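Workshop Practice Notes: Working Safely at a Two-Arm Bench

Issued by the Plekport Workshop Office
Revised February 9, 2022

These notes apply to all members who use the tabletop arms at Plekport. They supplement the general bench rules and do not replace them. Questions should be directed to Selma Stan or Senad Kadrić.

Before switching on

Clear the tabletop of tools, loose screws and cups. Only the objects needed for the task should remain. Wipe up spills at once, and dry the table fully before power is restored.

Check that every cable is tied to its arm and has enough slack for the full reach of each joint. Replace any tie that has cracked or slipped. Long hair must be tied back – sleeves should be rolled above the wrist.

While the arms are powered

One person operates; a second person may watch from behind the floor line. The operator keeps one hand free for the stop button at all times. Reaching between the arms is not permitted, even to straighten an object that has fallen over. Press stop, wait for both arms to come to rest, and then reach in.

Printed fingers

Inspect printed gripper fingers at the start of each session. Surface scuffs are acceptable. A finger with a crack, or with any play at its screws, must be removed and entered in the fault book under Form 794. Spare sets are kept in drawer 63.

Handling bottles and other soft containers

Plastic drink bottles are suitable practice objects, provided the cap is screwed down firmly. Begin with the fingers open on both sides of the bottle and close them slowly. Set the second arm's position before the first arm begins its grip.
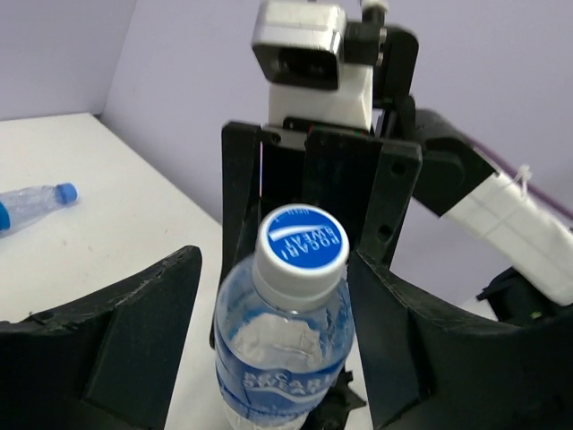

Closing force should be raised in small steps. Stop as soon as the bottle lifts without slipping. Glass containers and pressurized cans may not be used at this bench.

At the end of the session

Return both arms to the rest position and switch off at the wall. Empty bottles go in the recycling bin by the door. Sign the log and note any fault, however minor. Members who need a key to the parts cupboard should call extension 2252.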